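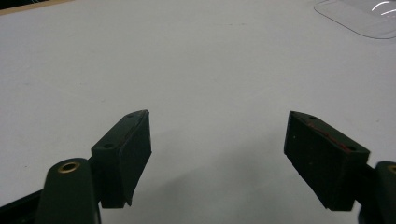

# White and pale gray tabletops: questions we get

Answers by Verena Frei and Joar Hovland, Merthorpe Table Exchange. We sell used tables and have opinions about what people put on them.

## Is a matte top easier to keep clean than a shiny one?

Sellers say so. We don't buy it. A matte top hides glare, and it hides a light film of dust if you're standing across the room. Sit down at it and look along the surface and you'll find smudges and specks like on any other table. Glossy tops show fingerprints sooner, but they also tend to wipe off in one pass.

## What should I wipe it with?

A damp cloth and a drop of dish soap. Then a second cloth with plain water, then a dry one. Most of the "stains" people bring to us in photos are dried soap.

## Do I need the special surface cleaner the store offered me?

Probably not. Verena tried the bottle that came with the Løken desks for a month on one half of her own table and used dish soap on the other half. She couldn't tell which half was which by the end, and neither could Gudrun Dalen, who has sharper eyes than either of us. It did smell nice.

## My top looks gray at one end and white at the other. Is it fading?

Maybe, but check the light first. A pale surface picks up whatever is nearby: a window, a blue wall, your own shadow as you lean over it. Turn the table end for end and look again. If the gray stays on the same side of the room, the table is fine. If it moved with the table, you may have fading or a worn patch, and no cleaner is going to bring that back.

## Can I use a melamine sponge?

It's a very fine abrasive, whatever the package calls it. On a matte finish, hard rubbing can leave a shiny spot, and a shiny spot on a dull table is a lot more annoying than a pencil mark. Try a pencil eraser first. If you must use the sponge, test it near an edge and go lightly.

## How do I get a matte top to be matte again once it's polished up?

We get asked this every September when the student desks come in. There are kits. We have tried two and wouldn't pay for either one again. A desk pad over the spot costs less.

## Are tiny specks dirt or damage?

Run a fingernail over one. If it lifts, it was dirt. If you feel a dip, it's a chip or a pinhole. If you feel nothing and it won't move, it could be part of the pattern, as plenty of "plain white" tops have a faint fleck in them.

## The ad says the surface is scratchproof. True?

No. Ask what they tested it with. Unglazed pottery bottoms will mark most of the tops we see, and so will grit under a laptop.

## Should I keep the table completely clear?

If you like it that way. Everaldo Prado wrote to tell us that a bare table made him work better. Two months later he wrote to ask which tray would hold all his stuff. We'd say clear it enough to wipe it, and don't spend money on organizers until you know what keeps landing there.

## Is a used pale top worth buying?

Often, yes, if you inspect it properly. Go in daylight, bring a damp cloth, and ask before you wipe. Crouch until your eyes are near table height and look across toward the light. Check the edges too, where swelling shows up first. We paid 200 for one at a Jindidstead estate sale without doing any of this and sold it for 100.

## Do you refinish tabletops?

No. Ingvild Ekström at the Ivurura workshop does wood tops only, and she'll tell you on the phone if yours isn't worth the trouble.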